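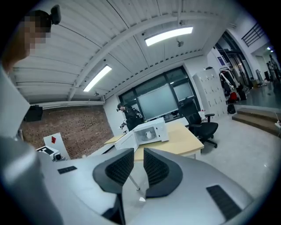 October | Posted by Niall Aitken | 2 min read
Print | E-mail

I want to engrave small aluminum labels on my Volirer mill, and the depth is not the same from left to right. The label is 97 mm long and one end is almost not cut. The mill stands in a hall with a white corrugated ceiling and fluorescent light fixtures, and under this light a shallow line is difficult to judge by eye. Must I shim the vise, or can the software correct it?

Pauline Heywood
Put a dial indicator in the spindle and move it along the label before you cut. If the error is in the vise, clean under it first. I found one chip there and lost an evening to it. For software, probe a grid and let the sender bend the gcode to the surface. I use 69 points, it is more than enough.

Hayley Tunstall
double sided tape is never flat, use a spring loaded engraver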